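Pinças de mão para recolha de dados: o que vi no dia aberto da Firnton
17/05/2020

Fui à demonstração da Firnton em Sorndale para experimentar as pinças de mão antes de decidir se comprávamos um par. A sessão durou 3 horas e éramos 6 inscritos, o que deu tempo para cada um trabalhar com o equipamento sem pressas.

O princípio é simples: o operador segura uma pinça em cada mão e faz a tarefa, e a câmara montada na ferramenta regista tudo. A tarefa do dia era dobrar roupa em cima de uma cama.

As almofadas azuis dos dedos, com textura de pontinhos, agarram bem o tecido de algodão. Com peças escuras e lisas a dificuldade é outra: custa distinguir a bainha das dobras e falhei várias vezes a ponta das calças. As articulações mexem sem folga. Ao fim de 40 minutos o pulso começa a queixar-se e gostava de ver um punho mais estreito.

O programa Werkell, que organiza as gravações, é a parte menos acabada. Os menus estão só em inglês e a exportação parou duas vezes. A calibração é rápida.

O preço anunciado é de 2,000 euros por par, sem o programa. Parece-me alto para uma equipa pequena, mas aceitável para quem grava todos os dias. A versão Kao, mais leve, está prometida para dezembro, e prefiro esperar por ela. Para têxteis, a pinça atual já serve, desde que se treine primeiro com peças grandes e esticadas.
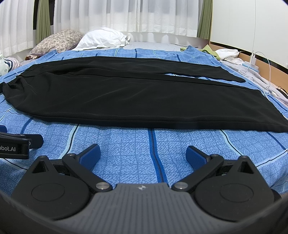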